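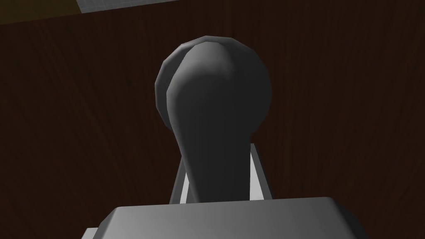 Re: [udlow-energy] First figures from the school roof

Hi everyone,

I finally sat down with the meter readings from the Udlow school roof, and they're better than I dared hope! The panels made 3,186 kilowatt-hours between switch-on in September and the end of April, which covers the dullest stretch of the year. I had penciled in a good deal less for the winter.

Ildikó Hegyi wrote in May 2023:

> Could somebody post the school numbers before we talk to Plirley
> about the library? I'd also like to know whether the inverter
> trouble cost us much. If the Pliston unit is going to trip every
> time the grid voltage creeps up, I don't want a second one.
>
> And are we still counting what the school uses itself separately
> from what goes out to the grid? The last sheet mixed the two.

Ildikó, good questions. The inverter tripped on six days, all of them bright and cold with the school closed, so there was hardly any load in the building. I'd put the loss at about 20 kilowatt-hours. Győri changed the voltage setting after the grid company signed off on it, and I haven't seen a trip in the log after that. I'd be happy with another Pliston, but let's ask Plirley to quote for both makes.

Yes, the two are separate again. My new sheet has one column for use on site and one for export – please use that one and delete the old copy. The kitchen is soaking up far more of the midday output than we guessed, thanks to the cook moving the dishwasher runs to right after lunch. I love that!

For the library, the south side has room for three rows if we stay clear of the skylight. The roof survey is still missing the load figures for the older half, and I'd like to have those in hand before anyone draws a layout. Does anyone know who kept the building plans after the extension went up?

I can bring printouts to the next meeting, or mail the sheet to whoever wants to poke at it first – just reply off list.

Cheers,
M.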